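Peppers going wrinkly before I can use them up
Dotley Community Help > Kitchen and Home > Storing food
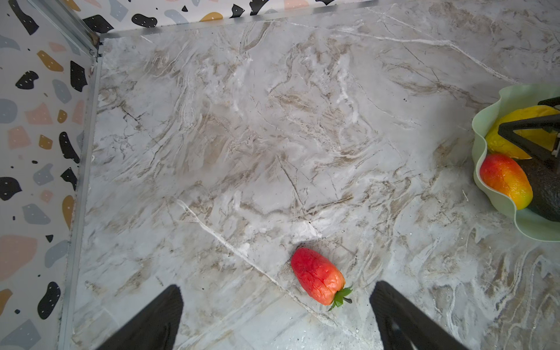

Posted by grurlow_gran, 16/12/2018

Get a veg box from the Berge farm shop, once a fortnight, and there's always more peppers in it than we can eat. By the second week the skins have gone all wrinkled. Not mouldy, no smell, just a bit sad looking. Husband says bin them, I was brought up not to bin anything.

So two things really. Are wrinkly ones still ok to eat, raw or only cooked? And what is the best way to keep them, fridge or worktop, bag or no bag? Our fridge is an old Uveo with one drawer at the bottom that gets very damp, there's always water sat in it, and I wonder if thats half the trouble. Potatoes and onions are in the pantry and do fine.

Don't have much freezer room before anyone says freezer. Maybe one shelf if I shift the bread.

3 replies

parsnip60

Perfectly fine to eat. Wrinkles are just water going out of it. Had hundreds like that.

What you want to look for is soft wet patches, black spots, fuzz round the stalk, or anything slimy when you cut in. If the seeds have gone brown and it smells off, out it goes. If it's only the skin then cook it. I wouldn't put them in a salad, they go a bit leathery, but in a stew or a chilli or on a tray with onions you'd never know.

Storing: fridge, whole, dry. Don't wash them till you want them. I wipe the drawer out, lay a tea towel in the bottom and swap it when it gets damp. Paper bag is ok, plastic one tied up tight is not, they sweat. Mine go two weeks most times. Red ones don't last as long as green, they were riper to begin with, so eat the red ones first.

Once cut, into a tub with a lid, bit of kitchen roll in there, use in three days or so.

Also your drawer. Water sitting in it all the time isn't right. On my old fridge there was a little drain hole on the back wall and it had bunged up with bits. Poked it with a cotton bud, poured some warm water down, fixed. Had the same thing again in October and same cure. Check the door seal too while you're down there.

mudandboots

just freeze them

slowcooker_sal

She said no freezer room!! But if you can shift the bread, slice them first and freeze flat in a bag, takes up hardly any space. No need to boil them or anything. They come out floppy so cooking only.

Other thing I do with a glut is roast the lot. Halve, seeds out, skin side up, hot oven til the skins are going black. Into a bowl with a plate on top for ten mins, then the skins pull off and it makes no odds how wrinkly they were. Keep in the fridge in a tub and eat within a few days. Please don't leave them on the side in a jar of oil, that isnt safe with home made.

Or soup. Four peppers, tin of tomatoes, an onion, stock cube, blend it. My lot have it with cheese on toast.

Might be worth asking the farm shop if you can swap something out of the box as well, ours lets you put down two things you don't want.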